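### 3.2 Listing text and the coding of amenities

The corpus consists of short-stay rental listings for coastal condominium units, collected from the Pascombe booking site during March and stored as plain text with the nightly rate, the unit size and the date of last edit. After duplicates were removed, 2063 listings remained. A duplicate was defined as any pair of listings with the same building name, unit number and opening sentence. Listings by different agents for the same unit were kept, as agents often describe one unit in quite different terms and the wording is the object of study.

Amenities were coded at two levels. Building amenities are those open to every guest in the complex, such as pools, saunas, tennis courts and coin laundries. Unit amenities belong to the rented space alone – a private balcony, a dishwasher, a second bathroom. Many owners run the two together in one sentence, and a reader can't always tell whether "hot tub" means a shared tub by the pool or one on the balcony. Where the text left this open, the mention was coded as a building amenity. This rule lowers the count for unit amenities and should be kept in mind when reading the estimates in Section 4.
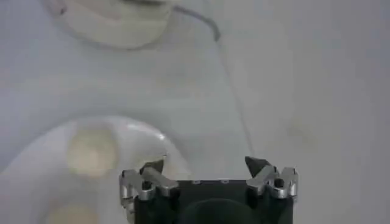 **Figure 2.** Pale tabletop with a black gripper body and silver metal fingers at either side.

Surface and finish terms were the hardest group to code. Owners use "white", "off-white", "stone", "light" and "modern" for countertops and tables with little consistency, and the same unit may carry two of these words in two listings. The coding manual therefore groups colour words by lightness only and makes no attempt to recover the material. A tabletop like the one in Figure 2, which is pale, smooth and matte, would be entered as "light, low sheen" whatever term the owner had used for it. Terms that name a material outright, such as "granite", were entered in a separate column and weren't checked against any other source.

Two coders worked through a pilot set of 383 listings using the first version of the manual, which follows the layout proposed by Stougaard for hotel brochures. Disagreement was concentrated in three places: distance claims ("steps from the beach"), seasonal services ("convenience store open in summer") and the surface terms already mentioned. Distance claims were split into measured and unmeasured. A claim was measured if it gave metres, kilometres or minutes on foot, and unmeasured otherwise. Seasonal services were coded as present if the advertised stay fell within the stated season and as missing if it didn't. When no season was stated, the service was coded as present.

The remaining listings were divided between the coders by building, so that all units in one complex were read by the same person. This kept building amenities stable within a complex but means that coder and building effects can't be separated. A coder indicator is included in every model for this reason, although its coefficient has no clear meaning of its own.

Listing length was capped at 3000 characters, the limit imposed by the booking site when most of the texts were written. Listings edited after the limit was lifted were cut at the same point before coding. Texts shorter than 1000 characters form a separate stratum. They tend to be special offers for a fixed week, with the rate and the dates placed first and the amenities following as a bare list, and their median number of building amenities is close to that of the longer texts. What they leave out is mostly the description of rooms, views and furnishings.

Rates were converted to a nightly figure by dividing the advertised total by the number of nights. Cleaning fees were added where the listing stated them – refundable deposits were left out. Weekly specials that gave no total were dropped from the price models and kept in the wording models. The resulting variables are defined in Table 3.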